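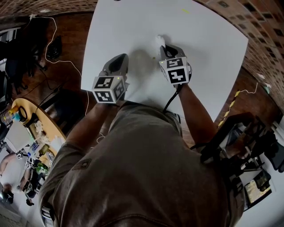
## Unit 2: The Big Table

*Primoveo evening course, Looking After a Shared Workroom. April handout. Bring it back next time, you'll need the grid on the last page of your own notebook and I won't be reprinting.*

Last unit was cupboards, and everyone enjoyed cupboards. You open the door, you're appalled, you take everything out, you have a lovely afternoon. Tables are less fun. A table is where people are still working while you try to clean it, and they have opinions about their stuff.

For this unit I'm assuming one large table in the middle of a room, with floor on all sides and no wall to push things against. If yours stands against a wall, most of this still holds, but read the bit on edges twice and skip the bit on walking around.

### 2.1 White tops

Half of the rooms on this course's visiting list have white tables. Some were chosen. Most, I suspect, were what was left in the showroom. The ones at the Văn studio came as a set in 2021 from a supplier called Fleltivetti, whose catalog promises a surface that "recedes." I have cleaned those tables. They do no such thing.

What a white top does is report. On a brown table a crumb is a private matter. On a white one, a bit of thread the length of an eyelash can be seen from the door, and so can the crumb's shadow if the lights are on. People take this as an argument against white tables. I take it as the best argument for them, though I concede it's tiring.

Exceptions, before somebody raises a hand:

- White fluff on white. Cotton, stuffing, pulled wool, the innards of a quilt. You find it by its shadow or by getting down low and looking across the top toward a window.
- Clear tape. Fingernail, then patience.
- Dried glue. Covered in Unit 4. Please stop asking about it in the breaks.

### 2.2 Kinds of mess

We sort table mess by how it behaves when you go after it. What it's made of matters less than you'd think, at least until it's in the trash.

**Fluff.** Weighs nothing and moves when you breathe. The natural instinct is to swoop, and the air in front of your hand carries the thing off to the other side of the table. Come down slowly, from above, with your fingers already open wider than the fluff. Close them. Lift. If it's a clump, take it by the middle. Taking it by a wisp gets you a wisp.

**Specks.** Scraps of colored paper, seed husks, the tiny yellow-green crumbs that come off felt or foam. Too small to pinch and too light to sweep neatly. A damp fingertip works, and so does a fold of tape. A dry cloth will relocate them to the seam at the table's edge, where they'll be waiting for you in the fall.

**Marks.** A mark is a speck that doesn't move. You can't always tell which one you've got by looking, and I have seen a grown adult chase a pen line around with tweezers. Touch it first. If it stays put, leave it for the wet stage.

**Belongings.** Anything with an owner. Never trash, even when it looks like trash. See 2.5.

### 2.3 Both hands

Most people clean a table with one hand and lean on the other one. Try it at home and you'll see that the leaning hand is also the reason you can't reach the middle, and that it leaves a print.

The method taught here uses both. Stand square to the table. Forearms over the top, sleeves short or pushed up, nothing dangling from the wrist. One hand steadies or shields, the other picks. With fluff, the shielding hand goes on the far side, so that whatever escapes the first hand arrives at the second. It feels silly for a few minutes and then you're quicker.

Swap hands now and then. Your weaker hand will be insulted by this, and it'll drop things. Let it practice on fluff, which doesn't break.

Leaning: bend at the hips, and don't lie on the table. Shirts shed. A nice fuzzy sweater can put down more lint in a single lean than you'll collect in a row of passes, which is how we lost most of a session last term.

### 2.4 Order of work

I write this on the board every time, and every time somebody copies it down and then begins with the spray bottle.

1. Look at the table from two sides. Lights on.
2. Belongings off, onto the tray.
3. Fluff, by hand, starting nearest yourself.
4. Specks.
5. Dry cloth, from the middle outward, one direction per pass.
6. Damp cloth for the marks only.
7. Damp cloth for everything.
8. Dry it.
9. Belongings back, if they had any business being there in the first place.

The spray bottle appears at step 6. Used at step 1, it turns loose fluff into a small gray paste that bonds to the surface like a family grudge.

Step 3 is the one people rush. In the timed exercise we use a scattering of cotton and colored scraps, 78 pieces, handed out in a paper cup (the cups are counted back in, and yes, I do check). Speed isn't marked. I time it so that you can find out how long a table takes you, and then stop promising people you'll "just give it a quick wipe" before lunch.

### 2.5 The tray

Each pair gets a Pidero tray, the shallow kind with a lip. Anything with an owner goes on the tray, the tray goes on a shelf, and the shelf has a label with today's session on it. After two sessions, unclaimed items move to the box. After the box I don't want to know.

Don't put the tray on the floor. Don't put it on a chair either, for reasons that will be plain to anyone who has sat down in that room without looking.

### 2.6 The floor around the table

Strictly this is Unit 3, but the table and the floor haven't read the syllabus, and you can't do one properly while tripping over the other.

**Walk the table once before starting.** All the way round, at the distance you'll be standing. You're looking for whatever will catch your foot when your eyes are on a piece of cotton.

**Cables.** A long thin cable laid loosely across a floor will form loops without any help. White ones show up well on dark wood, and people relax about them for exactly that reason and then step in the loop anyway. Black cables on dark wood are the ones I worry about. For both:

- Find the two ends before moving the middle.
- If either end is plugged into something, ask before you touch it.
- Run the slack along the wall or under the table, away from the standing side.
- Loose coils, tied once. Don't wind a cable around your elbow. I can hear it when you do.

**Bags.** A backpack on the floor is somebody's and it stays shut. Move it to the hooks or to the wall, upright, straps tucked. A black bag beside a black office chair is very nearly camouflaged, and I've kicked my own more often than anyone else's.

**Chairs.** Roll them well back from the table before step 1. Check the casters while you're at it. Whatever you missed on the table last time is probably wrapped around a caster now.

**The wood itself.** Dark brown boards hide dirt and show dust, so the floor looks filthy just after it's been swept and perfectly fine when it's sticky. Go by feel (socks, if you're brave). Anything pale that has come off the table will be visible, which makes a dark floor and a white table quite a good couple. Each one tells on the other.

### 2.7 Edges and corners

A large table has a middle everyone cleans and an edge everyone wipes past. Run a fingertip along the underside of the rim, the whole way round. Wear a glove if the room is used for food.

At corners, lift the cloth and set it down again on the next side. Dragging it around the corner leaves a little crescent of wet lint, and I've come to think of that crescent as a signature. I can tell who had which table.

### 2.8 Supplies

For one table, one term:

- Dry cloths, lint-free, washed before first use. "Lint-free" on a new packet is an aspiration.
- Damp cloths, kept separately, in another color
- Spray bottle, 500 ml, water and a drop of dish soap
- Masking tape for specks
- Soft brush and pan for the floor only. The brush doesn't visit the table, not even for a second.
- One tray

You don't need a feather duster. If you already own one, it can go in the box.

### For next time

Choose a table you use, at home or at work, and clear it with the order in 2.4. Draw it from above on a page of squared paper: the top, the floor around it, any cables, any bags and chairs. Mark where things were before you started. Leave it alone for a few days, don't be good about it, and mark the same drawing again in a second color.

Most people find that the same stuff comes back to the same spots. Bring the drawing and a pencil. We'll use them to decide where the hooks and the trash can ought to go, and then we'll get on to floors.

Doors open at 6:30 p.m. Short sleeves, please, and no mohair.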